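Home | Stories | Serials | Writers | Submit

The Ramham Machines

My uncle died owing me 30 quid and left me his computers, so I suppose we're square.

I should say straight away that he wasn't a collector. He was a man who bought things at the Claltden auctions because the lot before had gone for too much and he'd already paid for parking. The computers came out of an insurance office in Ramham that shut in September, and he stacked them in his hallway so that you had to go sideways to reach the loo. My aunt had been going sideways for years before that, mind you, only it was pianola rolls then.

"Take them," she said. "Take them all, love, and if there's anything on them about that woman I don't want to know." Well! I hadn't known there was a woman.

I can't mend a toaster. So I rang Juraj Ševčík, who I was at school with and who went to work at Krajčí, the repair place on the ring road (you'll know it if you've ever missed the turning for the garden centre). He said bring them over on Thursday, after five, when the phones stop. It took me three trips in the Fiesta with the seats down, and on the last one something in the back went clunk at every roundabout.

Juraj laid the first tower on its side and off came the panel, and I'm afraid I leaned in like somebody looking into a pram. I'd expected it to be emptier somehow. I'd also expected dust, because my uncle's hallway was mostly dust with a carpet in it.
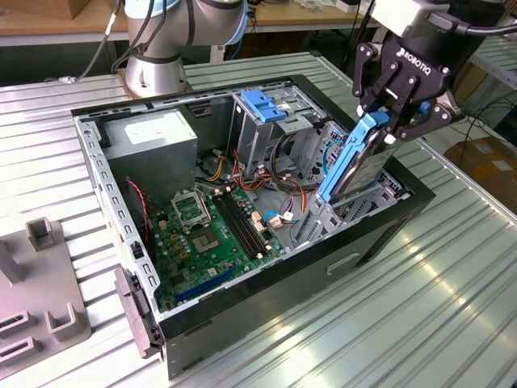
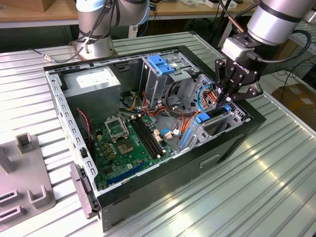 A Dell power supply, all small print on the label:
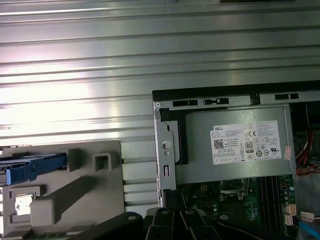
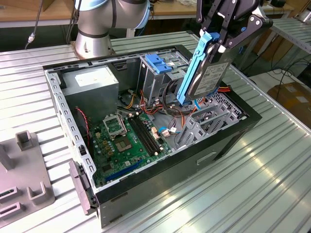

"It's the drives you want," Juraj said. "Anything he wrote will be on the drives."

"He didn't write. He did the crossword."

"Then somebody's insurance will be on the drives."

I hadn't thought of that, and I went a bit hot. All those people in Ramham with their subsidence and their dented wings, and there was I hoping for love letters. I asked if we ought to be looking at all. Juraj said we certainly oughtn't, and put the kettle on, and said he'd wipe the lot and give me a piece of paper to say so.

So I sat on a stool with my tea and let that be the end of it, except that it wasn't, quite. One of the towers had an envelope taped inside the panel. It had my uncle's writing on it, those capitals he used for the milkman, and what it said was UNDERO, 126.

"Is that a password?" I said.

"It's a boat," said Juraj. "There's a boat called Undero down at the Claltden moorings. Green thing. My dad used to complain about it."

Inside the envelope was a key with a cork float on it and a receipt for mooring fees, berth 126, paid up to the spring. It was made out to my uncle and a Mrs somebody, and the somebody had got damp at some point and gone to a blue smear. I turned it over and held it up to the light and did all the things you do. Nothing.

My uncle couldn't swim. He wouldn't go on the pedalos! He once sat in the car for a whole afternoon at Bridlington with the windows up because he said he could feel the tide.

I finished my tea. Juraj was already labelling things and humming, and he didn't ask what I was going to do, so I didn't have to say. I put the key in my coat pocket and drove home the long way, by the river, with the car so light at the back that it skipped over the bumps, and when I got in I rang my aunt and told her there was nothing on the computers, nothing at all, just insurance.

"Good," she said. And then, after a bit, "Did he mention a boat?"

33 comments | 5 shares

Contact | Copyright the author | Back to top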